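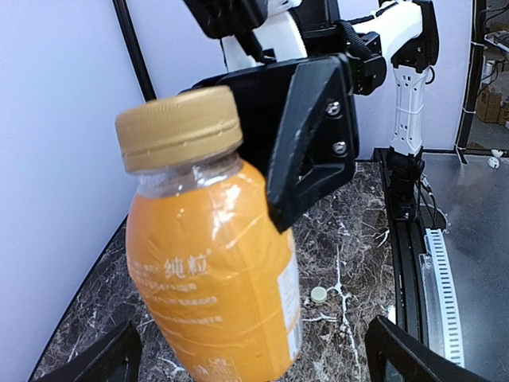 A reviewer of our first draft asked why a cell for opening jars and bottles needs a maintenance section at all, when the arms are light and the loads are small. The question is fair, and we answer it with the record of the Hunirwood cell. In the first month of operation, most of the lost time came from the fingers and from the cables. The motors and the control software caused very few stops.

The cell was built at Herkthorpe for the Thân project. It has two arms which face each other over one table, and each arm carries its own gripper and wrist camera. One arm holds the container and the other arm works on the cap. A screw cap puts a twisting load on the finger, and this load goes directly into the screws that fasten the finger to the bracket. When a screw has lost a part of its tension, the finger can still close normally, and the operator sees no problem in the gripper reading. The error appears later, as a small turn of the finger against the cap.

For this reason the operator makes a press test before every session. The gripper is brought above a closed bottle, and the finger is lowered on the top of the cap until the set force is reached. The force is held for 3 seconds and the position of the wrist is written in the log. If the position moves during this time, the session does not start and the screws are checked first. We use a full bottle with the original cap, so that the stiffness of the test object stays similar from day to day.

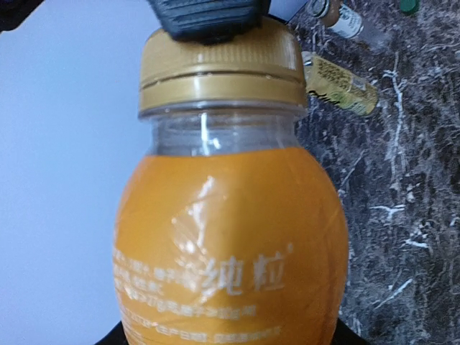

4.2 Fingers, screws and cables

The finger screws are tightened with a small torque driver from Haller. We first followed a fixed interval of 300 grips, but this was too long for the gripper that turns the cap. The interval for this side is now 162 grips, and the holding side keeps the old value. After tightening, both fingers are closed without an object and the zero point is set again. It is important to do these two steps in this order. When the zero point was set first, the closed width was wrong in the next session, and we had to repeat the recordings of one Monday morning.

The ribbed faces of the fingers are cleaned with a dry brush. Sugar from the drinks and spreads stays in the grooves, and it is difficult to remove when it has become hard. A damp cloth is used only when the finger has been taken off.

The cables need more attention than we expected. A cable that is tied too short pulls on the wrist when the elbow is stretched, and a cable that is too long can touch the table and move a cap which was put there. We move each arm slowly through its complete range with the power limit at the lowest level, and look at every loop. The ties are replaced when they slide. The position with the two grippers close together (Figure 3) is checked separately, as it is the one where a loose loop can catch on the other arm.

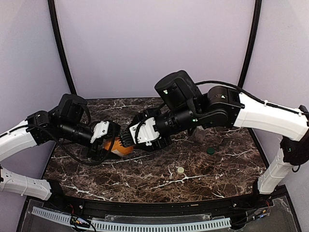 Figure 3. Both arms with their grippers meeting at an orange object over the table.

4.3 Check after a change of fingers

After new fingers are mounted, the press test is not enough. It loads the finger only from one direction, and a bracket which is slightly rotated can pass it. We therefore add a hanging test. A closed glass jar is gripped, lifted a short distance above the table and turned with the lid down, then held in this position. The test is done 3 times with the same jar. The operator compares the wrist images from the beginning and the end of each hold, and any visible slip means that the bracket must be aligned again.

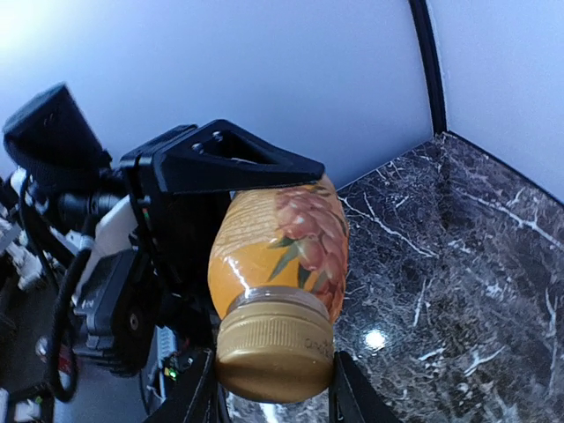

One operator objected that the hanging test is too strict, and that a jar which slips by a very small amount can still be opened without any difficulty. We agree with this for single trials. In longer sessions the slip adds to the position error of the other arm, and the cap is then gripped off its center. We kept the test for both grippers, but the operator may now skip it when only the screws were tightened and the fingers stayed on the bracket.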